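Girnine opens its second table workshop and starts repair service for old furniture

Mon 1 May – Girnine, a maker of tables for homes, small offices and reading rooms, opens today its second workshop, in the former Natel printing building. The new place has a cutting hall, a finishing room and a small showroom where customers can sit at the tables before they decide.

The workshop has 666 square meters of floor. The old one, on the Sumampouw road, stays open and will from now on make only chairs and shelves. All table orders move to the new building, and customers who already have an order do not need to do anything.

"For a long time we were cutting and finishing in the same room, and the dust was always our enemy," said Slamet Pangaribuan, founder of Girnine. "Now the finishing has its own room with its own air. I am very happy with this, and I think the customers will feel it with their hand when they touch the top."

Together with the opening, Girnine starts a repair service. Owners can bring a table of any maker, also a very old one, and receive a written price within 3 working days. The company will sand, fill and finish the top again, and it will tighten or change the legs if they are weak. During the first season the service can accept 100 tables. Glass and stone tops are not accepted.

The pale finish of the Neditz line stays in the program, and it can also be ordered for repaired tables if the wood allows it. Buyers should know that wood is a natural material – the grain of one top is never the same as the grain of another.

Pale wood with fine grain lines. 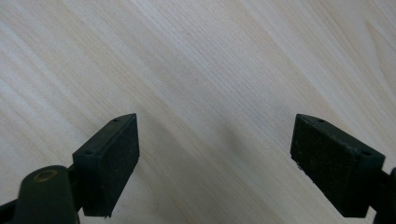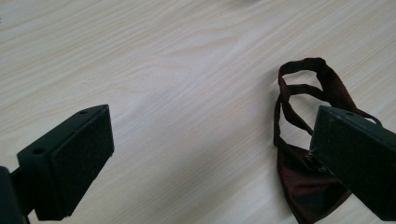
The showroom is open from Tuesday to Saturday, and a visit without appointment is possible in the morning. For the repair service please call first, so that a person from the workshop can be free to look at the table with you. Delivery of the first tables from the new building is planned for July.

Press contact: Slamet Pangaribuan, Girnine, former Natel building, entrance from the yard.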